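Vastik Shelf Pick Practice Kit

Good-practice pack for teams running two-arm humanoids on household shelf picking. Written rules, floor cards, sign-off log. Ships flat. Part no. 927.

Whats in it
Rule booklet, spiral bound. 7 wall cards. Log pad. 2 rolls floor tape, yellow.

Rules covered, short version
- Cables dressed before power on, slack checked at full reach.
- People stay behind the tape while either arm is live.
- Basket hand holds still while the other hand is in a cubby.
- Slow approach past the shelf edge. Speed limit goes on the card, in pen.
- Stop button tested every shift, initialed in the log.
- Soft fruit: grip force set low first, then raised.

Booklet revised 24th March, new page on cable slack. Older copies swapped free til June, just send us the cover.

Cubby shelf, fruit and red basket, the task cards 1 to 4 are writen for:
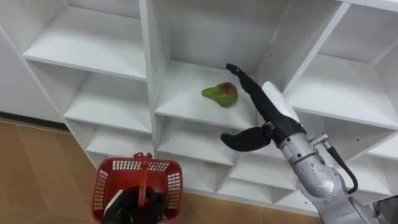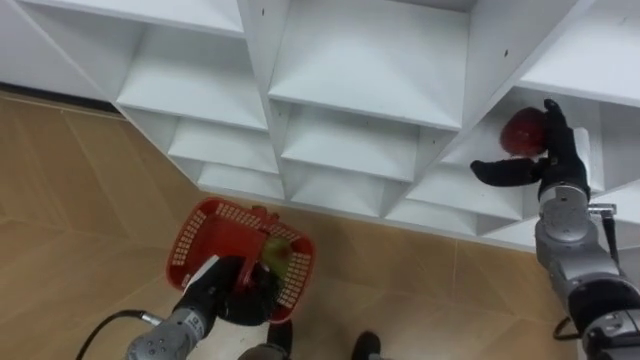
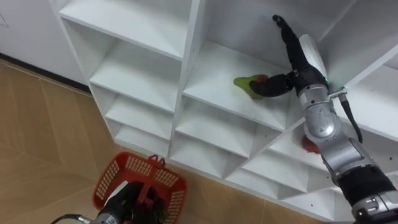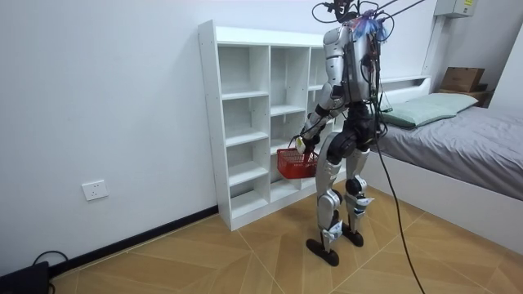 Comments

Jyoti Negi
The cable slack page should be a wall card too. Ours sits in the booklet and the night shift never opens it.

Ánh Bùi
Agree with Jyoti. Also is the log pad sold seperately? We went through ours in 7 weeks.

Related items
Jolov Floor Tape, yellow
Melnychuk Stop Button Stand
Drarnby Cable Clip Set
Vastik Log Pad Refill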